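Section 6. Storage, Rotation and Replacement of Dry Goods

This section applies to all resident kitchens and shared pantries in the Brorkedbridge and Penau houses. It replaces the storage pages of the August edition and takes effect on 30 November 2025. House staff should keep a printed copy inside the pantry door.

6.1 Before You Begin

Empty one shelf at a time. Clearing the whole pantry at once leaves opened food standing on the floor or in walkways, where it is easily knocked over or mixed up.

You will need the following:

Clean cloths, one damp and one dry
Mild dish soap and warm water
Date labels (order item 734 from the Gulden stores list)
A waterproof marker
The pantry record sheet for your house

CAUTION: Do not use bleach or scented cleaners on shelves that hold food. Flour, powdered milk and tea pick up odors through paper packaging.

6.2 Cleaning and Preparing the Shelves

1. Remove everything from the top shelf and place it on a clear table or counter.
2. Wipe the shelf with the damp cloth and a small amount of dish soap. Pay attention to the back corners and the shelf supports.
3. Wipe again with plain water.
4. Dry the shelf with the second cloth and leave the door open for 11 minutes before putting anything back.
5. Repeat for each shelf, working downward.

Note: If you find insects, webbing or droppings, stop work and close the door. Report the matter to the house office before moving any more food. Do not spray.

6.3 Sorting

1. Check the date on every package. Set aside anything past its date.
2. Check for tears, dents, swelling, rust or damp patches. Damaged packages are to be discarded even when the date is good.
3. Separate opened packages from sealed ones.
4. Group what remains by type: grains and flours, powdered products, canned goods, drinks, and seasonings.

Residents' personal food is kept on the shelf marked with the room number and must not be sorted or discarded by staff without the resident's agreement. Where an item on a personal shelf is plainly unsafe, leave a notice on the shelf and inform the house office on the same day.

6.4 Transferring Food to Containers

Opened bags and boxes must be moved to a container with a lid. Containers with a screw lid or a clamp lid are acceptable. Do not use containers that have held soap, paint, fuel or garden products, however well they have been washed.

1. Wash the container and lid in hot, soapy water. Rinse well.
2. Allow both parts to air dry completely. Moisture trapped under the rim will cause powders to cake.
3. Pour the contents in slowly. Leave a small space below the rim.
4. Wipe the rim and the thread before closing.
5. Close the lid by hand until it is firm. Do not use a wrench or pliers.
6. Write the name of the food, the date opened and the original use-by date on a label. Fix the label to the body of the container. Lids are easily exchanged by mistake.

Note: Cut out the allergy statement from the original package and tape it to the container. This step is required for every shared pantry, including pantries where no allergy has been reported.

CAUTION: Never add new food on top of old food in the same container. Use up or discard the old food, wash the container, and then refill it.

6.5 Placing Items on the Shelves

Heavy items belong on the lowest shelf. Glass must not be stored above shoulder height. Powdered products are kept on the middle shelves, away from the stove wall and away from direct sunlight.

Place newer items behind older ones. Turn each label so that it can be read from the front. Leave a gap between the items and the back wall so that air can move.

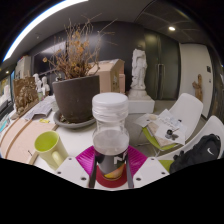
The Shen annex has narrower shelves than the other houses, and tall containers should be stored there in a single row. Shelf risers may be requested from the Gulden stores but are not to be fixed to the wall.

6.6 Recording and Inspection

1. Enter each new or transferred item on the pantry record sheet.
2. Cross out items as they are used up or discarded. Do not erase entries.
3. Inspect the pantry every 6 weeks and initial the sheet.
4. Send completed sheets to the house office, where they are filed under code 43.

If an inspection is missed, carry it out as soon as possible and enter the true date. Do not backdate the sheet.

6.7 Disposal

Dry food past its date goes in the food waste bin, without its packaging. Powders should be tied in a paper bag first to keep dust down. Swollen or leaking cans must not be opened. Place them in two plastic bags, tie each bag separately, and hand them to the house office.

Wash your hands after handling discarded food and before returning to any clean shelf.

For refrigerated and frozen food, see Section 7.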